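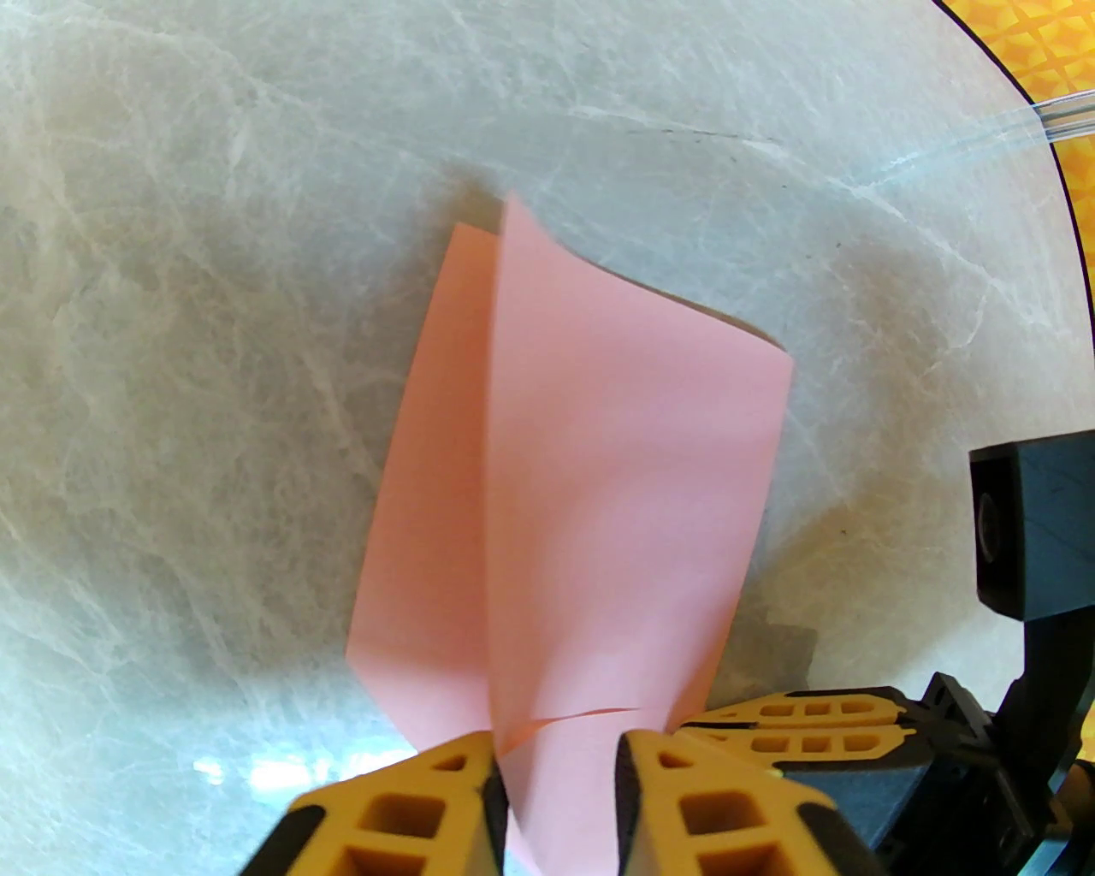
Salmon-pink sheet with a lengthwise fold, over a marble tabletop.

Paper Folding at Grirnillow – Frequently Asked Questions

What paper do you use in the beginner sessions?
Plain matte paper in a single color, the same on both sides. We buy it from Prudine in packs of 400. Pink, gray and pale green are usually in stock. Patterned sheets are kept for the later sessions, as creases are harder to see on them.

Can I bring my own paper?
Yes. It should be uncoated and hold a crease when you press it with a fingernail. Gift wrap tends to crack along the fold. Newspaper is fine for practice.

My sheet isn't square. Does that matter?
It depends on the model. The fans and the standing cards start from a rectangle. Everything in the Sala series starts from a square, so trim the sheet first. There is a paper cutter by the door.

How do I make a clean lengthwise fold?
Lay the sheet on a hard, flat surface. Bring the two long edges together, hold them at one end, and press from the middle outward. Go over the crease once more with the side of your thumb or a bone folder. Tablecloths and cutting mats are too soft for this.

The two panels came out different widths. Should I start over?
Check the instructions first. Several models need one narrow panel and one broad one, with the broad panel lapping over. If yours should be even, open the sheet, turn it over and fold again. A second crease close to the first will always show a little.

Why does one side look darker than the other after folding?
The panels face different ways and catch the light differently. Flatten the sheet and the color evens out.

There is a small tear in my paper. Can I still use it?
If it is away from a fold, yes. A tear that crosses a fold will get longer as you work – put a strip of clear tape on the inside or take a new sheet.

How do I get the paper to stand up?
Open the fold partway. A sheet folded completely flat falls over, and so does one opened too wide. Heavier paper stands better.

Do you sell the instruction sheets?
Yes, at the front desk. There are 51 in the current set, 13 of them for beginners. The Brostier folder holds the full set and is sold separately.

Who teaches the sessions?
Raimo Eskola teaches the beginner and Sala sessions.

Are you open all year?
We close for part of December. Leftover session credits carry over to the next year.

Where do the scraps go?
In the paper bin under the cutter. Please keep taped pieces out of it.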